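Equipment Planning and Purchasing Coordinator, Robot Handling Lab
Greremik, Flullmont site
Posted July 23, 2026

We are looking for a friendly, patient person to help us plan and buy the equipment our robot arms need. Our lab has grown a good deal since June, and the spreadsheet that used to hold our whole budget has, we will admit, become a bit of a monster. If you like tidy quotes and long chats with suppliers, you may feel right at home with us! 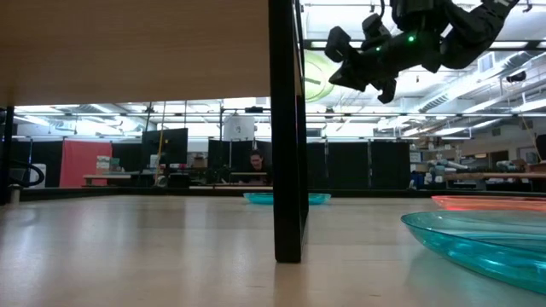 What you would be doing

You would look after the yearly plan for arms, grippers, wrist cameras, tables and all the small plastic dishes and plates we practice on. Everyday tableware costs very little, and a replacement set of gripper fingers runs us $419, so you can imagine how differently those two lines behave by the end of a quarter. 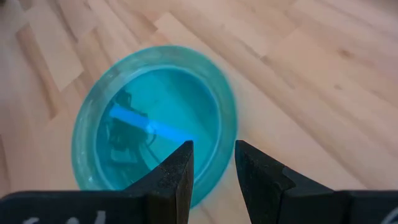
You would also keep our order list up to date (it has roughly 700 lines at the moment), ask for quotes on the bigger items, and sit down with the engineers to work out what can wait until next year and what really can't. Our next large purchase is a second set of arms for the Latuheru project, and we would love for you to be part of that from the very first quote.

Who we hope to hear from

Some years of purchasing or lab management would be a great help. You don't need to know how to program a robot, and we are glad to teach you the names of the parts as you go along. 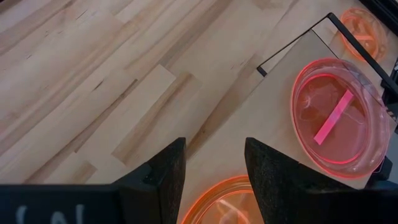 Gripper practice with round, clear-walled dishes.

How to apply

Send a resume and a short letter through the Grurnetti jobs page, reference number 1914. Please tell us about one purchase you planned from start to finish, big or small.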